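# The arm will see to the shopping, eventually

The brochure for the Stikden Tai promises "a second pair of hands for the home". It has one pair of fingers. I mention this early because the brochure sets the tone for everything else in the box, and because I spent 35 minutes looking for the other hand before accepting that the phrase was meant poetically.

Tai is a tabletop arm sold on subscription. You pay monthly, Stikden sends the arm, a gripper, a small camera that sits down by the wrist, and access to a library of household jobs it calls routines. When a routine doesn't suit your kitchen, you can order what the company calls a home fitting: you film your own shelves, send the footage off, and a tuned version comes back. The whole lot is handled through an app named Nusness, a word I have now typed often enough to dislike.

The pitch is groceries. You come in with the bags, you put your feet up, and the arm sorts the tall things from the short things and stands them in a rack. I have been doing this job myself since I was old enough to reach the cupboard and I can't say I'd marked it down as one of life's burdens. But there are people for whom a full bottle at arm's length is a real problem, and if Tai works for them then my own shrug doesn't count for much. So I asked for the long trial, the one that runs from May into the summer, and cleared some room.

Setting up took most of a morning. The instructions are printed in grey on slightly lighter grey, and step 6 asks you to confirm a light that, on my unit, never came on. The app then went through a long business it calls "learning the room". You can't skip it and you can't leave either, as it wants you to press a button every few minutes to prove you are still interested.

After that, things improved. The arm is quiet, much quieter than the Imeritz I tried last year, which sounded like somebody dragging a chair across a church. It moves in a way that doesn't alarm you. And the view from the wrist is rather good. Nusness lets you save stills from it, and I ended up looking at those more than at the arm itself.
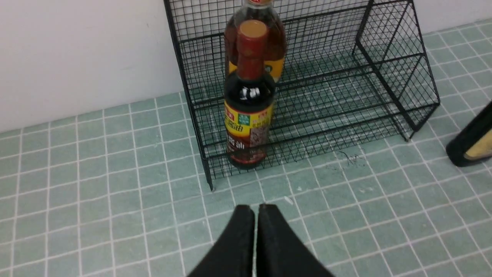
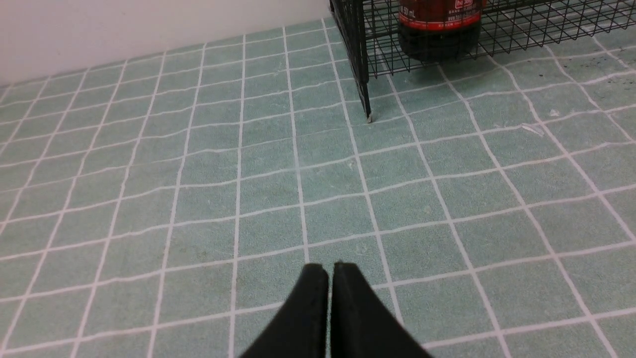
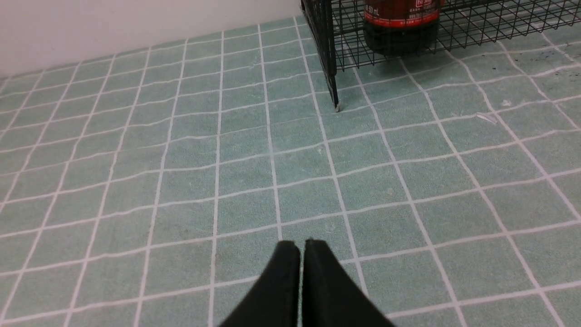
Wrist's-eye views of the bottle work: soy sauce in the first, dark drinks with red labels in the other two.

Wire mesh is the test I would set for any of these machines. A solid shelf gives a camera a nice plain edge to find. Mesh gives it a hundred edges, and whatever the rack is standing on shows through the holes to confuse matters further. Stikden's sales page shows its arm working with a smooth white tray on a smooth white worktop, and I'd gently suggest that nobody who owns such a kitchen is short of help.

I ran the bottle routine on and off for the length of the trial and my notes get grumpier as they go. On a good day Tai lines itself up, thinks, creeps in and closes its fingers where you'd want them. On a bad day it lines itself up, thinks, backs off and asks for guidance, and guidance means kneeling down with your phone and drawing a box round the thing you want moved. By the time you've drawn the box you could have moved it. Stikden's answer is that every box you draw makes the next try better. Perhaps so. I would have liked the app to show me that, with a score or a simple tally, and it doesn't. It shows a green leaf that gets bigger.

Glass worried me more than plastic did. The manual is relaxed about glass, saying only that full bottles should be "handled with care", without saying which of us it is addressing. I would want a plain weight limit on the front of the box. There is one, it's 4 pages into the safety leaflet, and it depends on how far the arm is stretched, so you have to read a chart. Anyone buying this for a parent should read that chart before anything else.

Then there is the home fitting, which is the part Stikden is proudest of and the part I'd look at hardest. The tuned routine is supposed to arrive within 96 hours. Mine did, to be fair to them. It was better at my rack and noticeably worse at a plain shelf it had managed perfectly well before, and when I asked support about this I was told I could switch between the two versions by hand. So I now have a labour-saving device with two moods, and it's my job to know which one it should be in.

The footage question bothers me too. You are sending a stranger a slow film of the inside of your home. Stikden's terms say the material is kept "for improvement", with no end date I could find, and the setting that limits this is off when you start. It took me three menus to turn it on. A firm that wants to be let into people's kitchens should put that on the first screen.

Is it worth having? The gripper is well made, the arm is polite and the basic idea is less daft than I expected. If you can't lift or reach, and someone nearby enjoys fiddling with apps, the trial is worth a go, provided you cancel before the first full payment, which comes out automatically. If your shopping currently gets put away by you, it will go on being put away by you for the length of this subscription, only with an arm beside you asking for boxes.

Stikden says a new version of Nusness is coming in the autumn with fewer prompts. I've asked to try it. I have also asked about the light in step 6, and I'm still waiting to hear.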